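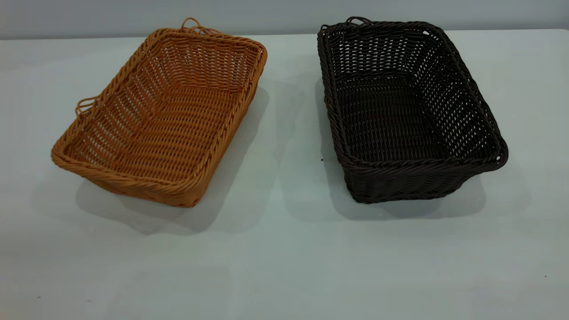 Setting Up the Table for Two-Basket Sorting

This section takes you from a cell that has been bolted down and powered up to one that is ready for its first sorting run. If you haven't finished the wiring and the emergency stop test in the section before, please go back and do those first. We know it's tempting to skip ahead and see the arm move, and it will all still be waiting for you.

Set aside most of a morning the first time through. After that you'll find you can do the whole thing before your coffee gets cold.

Before you start

You will need the two woven baskets, one tan and one dark brown, the soft cloth, a tape measure and the teaching pendant. The Enero cell is set up at the factory for the tan basket on the left and the dark basket on the right, as seen by the fixed camera. You can swap them later in the Layout menu, but we'd ask you to keep them this way until you have a few good runs behind you.

CAUTION: Press the emergency stop and wait for the amber light before you reach over the table. Do this every time, even if the arm is parked and you only want to nudge a basket a little.

Placing the baskets

1. Wipe the tabletop with the dry cloth, working from the wall toward you. Small dark specks can be picked up by the camera as parts, so go over the corners and the space between the baskets too.

2. Set the tan basket down on the left with its open top facing up. Turn it so the near end points toward the lower left of the camera view.

3. Set the dark basket down on the right, with its near end pointing toward the lower right. Leave a clear gap between the two.

4. Check the looped handles. They are made of twisted strands and they do bend, so coax any that have flopped inward back out over the rim. A handle lying across the opening will stop the fingers on the way down, and you'll see fault 215 on the pendant.

5. Press gently on the floor of each basket. It should sit flat without rocking. If a basket has been squashed in storage, leave it upright overnight with a heavy book inside — it usually comes back nicely.

Note: The baskets don't have to match our drawing to the last hair. The camera looks for each rim and works out the angle for itself, and it is quite forgiving as long as it can see the whole opening.

Teaching the rims

6. Step back, release the emergency stop and press Reset. Wait for the green light.

7. On the pendant, choose Setup, then Containers, then Find Rims. A colored outline will appear around each basket after a moment.

8. Look closely at the outline on the dark basket. Its shadow can fool the camera, especially in the gap between the two. If the outline wanders out onto the table, lower the exposure by one step and run Find Rims again.

9. When both outlines follow the rims, press Save. The layout is stored as program 3061.

10. Set the approach height to 11 centimeters above the rim for both baskets. Zubaida Sandhu on our service desk likes to start a bit higher with a new operator at the pendant, and you are welcome to do the same.

11. Run the program once in Slow mode with nothing in the fingers. Keep one hand near the stop button and watch that the arm clears the rims and handles on its way in and out.

Looking after the baskets

Shake them out at the end of each shift and look along the braided rims for strands working loose. A loose end can be tucked back under its neighbor. Please don't use tape, as shiny tape upsets the rim finder. Run Find Rims again after any repair, and at every 3000 cycles in any case.

If the outlines still drift after all this, save a picture from the Camera menu and send it to Anel Venter at Zindance support, along with your exposure setting.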